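# Mandeck publishes hand comparison from Indness washroom trials

Jun 16, 2024

Mandeck has released results from a comparison of two robot hands and two arm controllers, carried out on a humanoid platform at its Indness site. The work covered household cleaning tasks only. It began in April and ran to 3474 logged attempts, split evenly between the two hands.

The first hand, supplied by Murkon, is a five-fingered articulated unit driven by tendons. The second, from Liang, is a parallel gripper with two padded jaws and a wider opening. Both were fitted to the same wrist flange and drew power from the same supply. Arm geometry, walking software and head cameras were left unchanged throughout, so that any difference in the results could be put down to the hand or the controller.

Tasks were drawn from a list of 8, including opening a cabinet door, wiping a basin, lifting a bucket by its handle, lowering a toilet seat and scrubbing a bowl with a long-handled brush. Each attempt was scored as complete, partial or failed. An attempt in which the robot needed support from its tether was scored as failed whatever the hand had done.

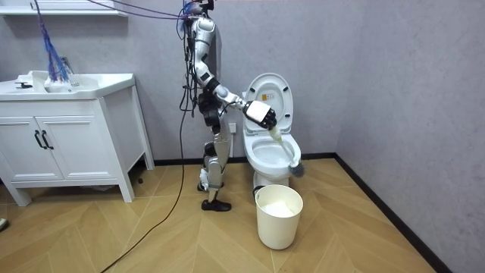
Brush handling gave the widest gap between the two hands. The task is awkward for a robot because the tool is long, the grip is at one end and the load arrives at the other. A handle held in curled fingers, with the brush slanting down beside the bowl and the bristle head outside the rim, has to be raised, turned and brought back over the edge without striking the porcelain. The Murkon hand completed 68 per cent of brush attempts. The Liang gripper held the handle firmly when the brush was vertical but let it rotate between the jaws once the bristles met resistance, and most of its failures were recorded at that point.

On the cabinet door the order was reversed. The parallel gripper closed squarely on the door pulls and needed fewer corrections at the wrist. The fingered hand tended to hook a pull with two fingers and leave the others resting against the door panel, and the contact sensors then reported a grasp that was too weak to use. Mandeck says a change to the closing sequence reduced the fault but did not remove it.

Results for the bucket were close. Both hands lifted it reliably when empty. With water in it, the swing of the load upset balance control before either hand lost its grip, and the test team stopped increasing the volume after 3 runs at the same level ended in a stumble.

The controller comparison was simpler. A position controller, which drives the arm along a planned path, was set against an impedance controller, which allows the arm to give way when it meets a surface. The impedance controller was slower in free movement and more accurate in contact. It was preferred for scrubbing and wiping with either hand. For reaching and door opening the position controller finished sooner, with no loss in completion rate.

Several faults had nothing to do with the hands. The head cameras lost the edges of white fittings against pale surfaces under strong overhead light, and depth readings inside the bowl were unreliable. The team added a short touch move, in which the tool is lowered until contact is felt, and used that reading in place of the camera estimate. Cable drag at the shoulder also affected the arm at full reach and was corrected with a fixed offset.

Wear was recorded at the end of the series. The Murkon hand needed one tendon replaced and its fingertip covers changed. The Liang gripper needed new jaw pads. No motors failed on either unit.

Mandeck has not chosen a single hand for its next platform. Its report recommends the fingered hand with impedance control for tool work and asks for a further series on door and drawer handles, using a revised closing sequence and a larger range of pull shapes. The Liang gripper will be tested again with grooved jaw pads intended to stop round handles from turning. The task list, scoring rules and joint logs are available from Mandeck on request. Camera recordings are not included in the release.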